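# Drarka two-arm kit, four months in

I bought the Drarka kit in its second batch, and I have now used it long enough that I can say something useful. I am not an engineer. I repair bicycles for my work, and I built this in the evenings, first in my kitchen and later in the shared workshop on Hedden Street. English is my third language, so please forgive a strange sentence if you find one.

**What you get.** One carton with the printed parts, the motors, the cables, two control boards, and a bag of screws which are sorted by length but not labeled. The paper manual is short. The longer manual is online and it is much better, so use that one. You must bring your own table and your own computer. My kit cost 3,952 with shipping.

**Building.** The seller promises that it takes one weekend. For me it took 9 evenings. Most of this time went to the cables. The cable for the wrist motor has to pass through the elbow before you close the elbow, and the paper manual shows this step after the elbow is closed. I opened mine two times. Selorm Amoah, who built the same kit before me, wrote a note in the user forum on this point (post 301), and I wish that I had read it earlier.

The screws go directly into plastic in many places. Turn them slowly by hand. I stripped one hole in the shoulder with an electric screwdriver, and I had to order a new part from Brisham, because Drarka did not have it in stock. Brisham sent it quickly and it fit without filing.

**Mounting.** The kit comes with clamps, and I would not use them. After an hour of movement the base had turned a little, and then all the saved positions were wrong. Dela Quartey helped me to change to bolts. This was one evening of work, and after it the base did not move again. I think bolts should be in the box.

**Software.** It installed without problems on my older laptop. The calibration is the weak part. You move every joint to its end by hand and press a key, and the program does not tell you if you did it badly. It only shows a green line. I did it badly on the left arm and I understood this only when the arm pushed against the table. Version two of the program is better, it asks you to repeat the joint if the range looks too small.

Teaching a movement is pleasant. You guide the arm, it records, and you can cut the recording afterward in a simple window. My nine-year-old niece learned it before dinner.

**Noise and heat.** The motors make a thin, high sound when they hold a weight. In the workshop it does not matter. In my apartment it did, after ten in the evening. The shoulder motor becomes warm if the arm stays stretched out, so I added a rest position to every program.

**The gripper.** This is the part I have most opinions about. The fingers are strong enough for a mug or a wooden block, and they close evenly. For thin and flat things they are not so good, because the tips are smooth. I put a strip of rubber from an old inner tube on them for some jobs. It is ugly but it holds much better. Amissah sells softer tips, and Nadhirah Lubis lent me hers for an evening. They were good with cups. I did not buy them, as they cost too much for what they are.

Flat dishes are the hardest job I tried to teach. The rim is low, and the finger must come under it at the correct angle. A few millimeters too high and it closes on air, a few millimeters too low and it presses on the table and the motor complains.
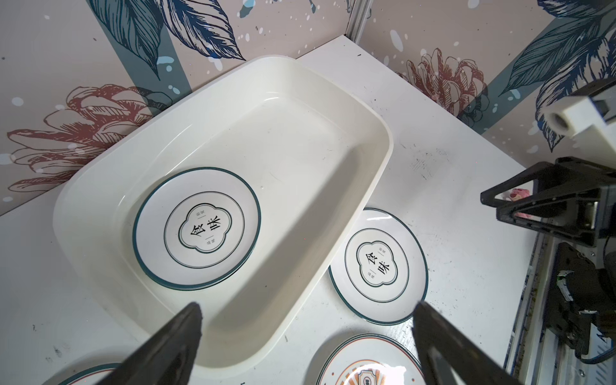 *Page last changed: January*

The plates I practice with have a colored band at the rim, teal on most of them and orange-brown on another one, and the same two characters, 食味, are on the teal ones in the tray and next to it. A plate which lies partly under the rim of the tray is a bad case for this gripper. I now teach that one separately, with a slow sideways pull first and the grip after.

**Support.** I wrote to Drarka three times. Two answers came the next day and were friendly. The third question, on the noisy motor, was never answered.

**Would I buy it again?** Yes, but I would order spare shoulder parts together with the kit and I would bolt it down on the first evening. If you only want to try one arm, the single version is sold for 1,000 less and it uses the same boards, so you can add the second arm later.

Changes since the first text: I added the part on plates, and I corrected the forum post number. Thank you to Akosua Tetteh for noticing.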